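Can a machine put the toys away yet? A thread, from someone who picks up blocks off a floor every single night
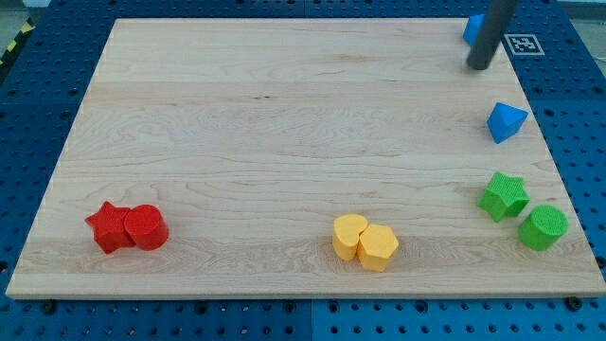 Savita Semwal replied before I'd even typed post two, wanting to know why anyone would start with toys when laundry exists, and could I please get back to her when a machine folds a fitted sheet.

Fair! But I think toys are a sneaky good test. A fitted sheet is hard because it's floppy. Toys are hard because there's no end to the sorting. Is it by color? By shape? By which kid will scream?

Color is the easy version. Red with red, yellow with yellow, green with green, and a blue one sitting off by itself while you wait for somebody to deal with it. My four-year-old can do that. She won't, but she can.

Shapes are where I get curious. A cylinder is friendly, you can grab it from pretty much any side. A star has all those points. A heart has that dip at the top. I fumble the stars myself and I've had hands my whole life.

And that's on a nice flat board with lots of room. My living room has a rug, a dog, and half a waffle.

I did a stint packing orders at the Prirby warehouse in Hellham, over 3,000 bins, and the picking machines there were great with boxes. Anything round or squishy came down the line to us humans. I got very good at squishy.

My cousin's shop in Molham priced one out in February for sorting fittings. They passed. She can sort a tray in 20 minutes with the radio on and she likes doing it (weirdo).

So where am I on this? Shop floor, same parts all day, good light: yeah, I'd believe it. My house at 8 pm: not yet. I'd give it a whole shelf to itself if it could do the floor while I sleep, though. Slow is fine! Take all night!

Savita is now asking about socks. Socks are a separate thread, Savita.

Recent posts
Robot vacuum vs. the dog, round two
I timed myself unloading the dishwasher for 30 days
Kanaujia label maker: do I need it (no) (I bought it)
Packing tape opinions, ranked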